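3 March 2018. Cable task at Clurkarby, day 2. Target is 60 good episodes.

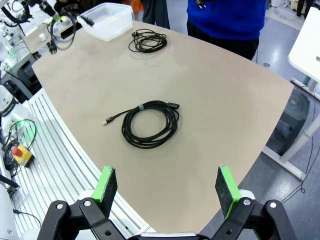
Margit wants start poses varied more than last August. I agree. The coil with the grey-blue tie goes mid-table, turned by hand between episodes.

Reset time is the bottleneck. Ronja logs, I teleoperate.

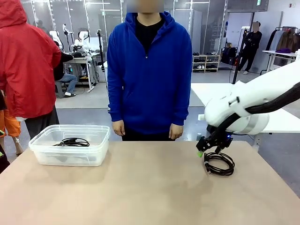
Episodes with a stalled approach get labelled and kept.

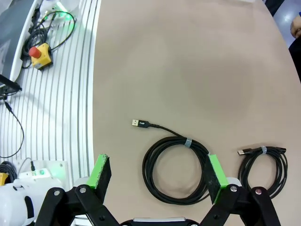

Wrist and fixed views to be synced before upload to Mumum. 588 files so far.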